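Decant Less, and Choose the Box First
Glenys Pugh, for the Ovard Household Practice Series

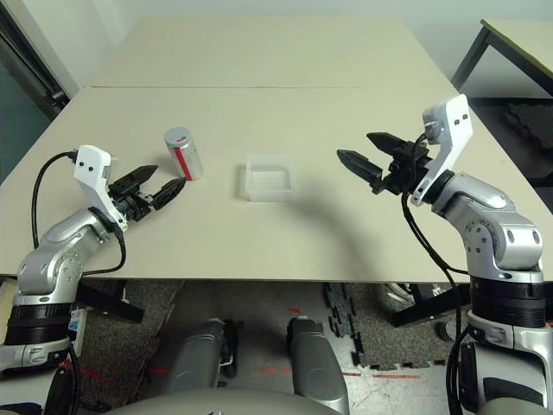
Much of the advice given to households on food storage begins with the purchase of containers. The Ovard office has received 374 letters on the subject over the life of this series, and the greater part of them ask which set to buy. It is my view that the question comes too early. A household should first decide which foods need to leave their original packaging at all, and most do not.

An unopened can is already a good container. It stacks, it keeps out light, and it carries its own label and date. Moving its contents to a plastic box before they are needed gives up all of these advantages and adds an item to the dishwashing. The case for a box starts when the can has been opened and part of the food is left over. At that point a shallow, square container with a lid that fits is hard to improve upon. It uses the corner of the shelf that a round bowl wastes, and the food cools more evenly in a thin layer.

Clear or frosted walls are preferable to solid color. Leftovers that can be seen are more likely to be eaten. Readers in Hurnari have written in defense of opaque tubs on the ground that they hide stains, and I accept the point as far as tomato sauce is concerned.

The number of containers also deserves attention. When the Shimada Street residents' kitchen sorted its cupboards in January, it found 218 boxes and lids, many without a partner. The kitchen now keeps 25 boxes in two sizes, and the cupboard door closes. I would recommend a smaller figure still for a family of four. Fifteen is ample, provided that all of the lids are interchangeable.

Objections have been raised to this position, chiefly by those who find a row of matching boxes pleasing to look at. Appearance is a fair consideration, and dry goods such as rice and flour do benefit from a firm seal. The practice of emptying every can and packet on the day of shopping is another matter, and this series will continue to advise against it.

Correspondence on lids, including the long exchange with readers in Nikus, will be taken up in the next essay.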